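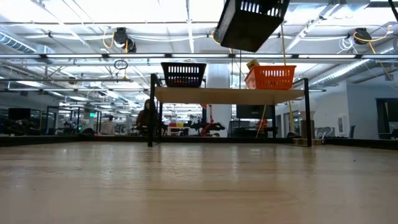 Photo: Kultden. Baskets on a shelf at a work table, with cables hanging from the ceiling.

Workcell equipment planning

Workcell equipment planning is the preparation of a list of equipment, a floor layout and a budget for a place where a robot handles objects. It is done before the first order is placed, and it is normally revised while the cell is being built. The term is used mostly by laboratories and small manufacturers which purchase their equipment piece by piece. Larger factories often buy a complete line from one supplier, and for them the planning is a part of the contract.

Other names for the same activity are cell budgeting, bench planning and, in some organizations, fit-out planning. The last of these can be confusing, as it also means the furnishing of offices.

Contents
1 Scope
2 Surfaces, shelves and containers
3 Overhead services
4 Shared rooms
5 Budget
6 Buying or renting
7 The Dalen plan
8 Maintenance of the plan
9 See also

Scope

A plan covers everything which must be present for the cell to work. The robot itself is usually the largest single item, but it is also the one about which the buyer has the best information, and for this reason it takes little time in the planning. More time goes to the smaller items: tables, shelves, grippers, cables, mounts, lighting, containers and the objects to be handled.

The scope should say clearly where the cell ends. A computer which stands on a desk in another part of the room may belong to the cell, to the department or to the person who sits there. If this is not written down, the same computer can appear in two budgets or in none. The same question comes up for the network, for compressed air and for the repair of the floor.

Software is treated differently from place to place. Some plans list each licence with its renewal date. Others put all software under one line, and this makes it difficult to see later what was paid for.

Surfaces, shelves and containers

The work surface decides many of the other measures. Its height must suit the reach of the arm and also the person who sets out the objects. A light-coloured surface is pleasant to work at and shows small objects well, but it can reflect the ceiling lights, and cameras may be disturbed by the reflection. A wooden top is easy to drill and to replace. A border at the far side of the table helps to stop objects from rolling away, and a planner who wants one should ask for its height in the quotation, because it takes a part of the free space under a shelf.

Shelves are placed on the work surface when the task is to take things from a container, to put them back or to move a container from one level to another. A board on a metal frame is a usual choice. Three measures are needed for the purchase: the depth of the board, the clearance below it and the clearance above it. The clearance above is forgotten most often. A basket which is lifted from a shelf needs more room than a basket which stands on it, and it may tilt on the way.

Plastic baskets are common in this work. They are cheap, and the openings in their sides give fingers and grippers something to hold. Baskets in different colours, such as black and orange, are easy to tell apart in recorded material and on a stock list. It is advised to buy spare baskets in the same order as the first ones. Manufacturers change their moulds without notice, and a new basket with slightly different slots can mean that a taught grip must be taught again.

Small boxes, toys, packets and similar objects should have their own line in the budget. They wear out quickly and they are borrowed for other purposes.

Overhead services

In many rooms the power and data cables come down from the ceiling. The floor stays free, and chairs and trolleys can pass. The cost is higher than for cables on the floor, because the work is done from a ladder or a lift and a rail or a truss may be needed to carry the devices and the cable loops.

The following points are normally checked before a quotation for overhead work is accepted:

Whether the ceiling structure may carry additional load, and who gives the permission.
The position of ducts, pipes and light fixtures. A duct which crosses the room at an angle can force the rail to another height.
The length of cable kept in loops. A loop allows a device to be moved later without a new cable.
The colour of the cables. Yellow cables are easy to see against white ceilings and dark rails, but they are also visible to the cameras of the cell.
The vertical drop. A cable which hangs beside a shelf must be fixed or led away if the arm can reach it.

Ceiling light is seldom changed for one cell alone. If the room has long rows of bright fixtures, the planner usually accepts them and buys a shade or a matt cover for the table.

Shared rooms

A cell in an open room costs less at the start than a cell in a room of its own. Desks, chairs, monitors and other machines are already there, and people can work near to the cell. Against this stand some costs which come later. The distance between the desks and the moving parts has to be judged in a risk assessment, and the result can be a fence, a scanner or a rule about speed. Noise is another cost, and it is difficult to express in money.

Glass partitions are often found in such rooms. They let the light through and keep a view over the machines, but they reflect lamps and desks, and a camera which looks toward them may record these reflections. Moving the table is cheaper than covering the glass, and the layout drawing should therefore be made before the table is fixed to the floor.

Budget

A cell budget is usually divided into capital items, consumables and labour. Labour includes the hours of the organization's own staff, although many plans leave them out in order to reach a lower total. An approving manager should ask for them.

Delivery, customs and electrical inspection are listed separately from the price of the goods. For heavy items the delivery line can surprise a first-time buyer, especially when the building has no loading dock and the goods must be carried in by a moving company.

A reserve is held for things which were not foreseen. There is no fixed rule for its size. It should be larger when the ceiling or the electrical supply has not been inspected, and it may be small when the cell is a copy of an existing one.

Buying or renting

Robots, scanners and lifting equipment can be rented. Renting is favoured when the task is not yet stable or when the money must be spent within one financial year. A common rental term is 24 months, after which the equipment is returned or bought at the remaining value. Shelves, baskets and tables are practically always bought.

Used equipment is a third possibility. The price is attractive, but the buyer must ask whether the controller still receives updates and whether spare parts can be obtained. A used arm without its original cables should be priced together with new ones.

The Dalen plan

The Dalen plan is a planning template which was prepared at Fistis for small handling cells and later taken over by the equipment dealer Kultden. It consists of 2 sheets. The first sheet is a layout with the table, the shelf and the overhead rail, drawn to scale. The second is a price list with one row for each item, and every row carries the number of the same item in the layout. An item which has a price but no place in the drawing is questioned, and so is an item which is drawn but has no price.

In the published version of the template, the line for tables, shelves and containers is filled in with $1,758, and the clearance above the shelf board is set at 400 mm. Both values are meant to be replaced by the user. It has been criticized that many users leave them as they are.

Kultden distributes the template as a spreadsheet. A version for the inventory program Prulo also exists, where the rows can be linked to purchase orders. The Prulo version does not contain the layout sheet, and the drawing must be attached as a separate file. The current edition is dated 28th July.

Maintenance of the plan

After the cell is in use, the plan becomes an inventory. Items are marked as received, installed, replaced or removed. Organizations whose financial year closes in June often make this revision in May, so that missing consumables can still be ordered from the current budget.

The layout drawing needs the same attention as the price list. A shelf which has been moved by the width of one basket is a small change on the table, but for the programs of the robot it is a new position, and the old drawing should be kept with the programs which were written for it.

See also

Bin picking
Cable management
Capital expenditure
Risk assessment
Total cost of ownership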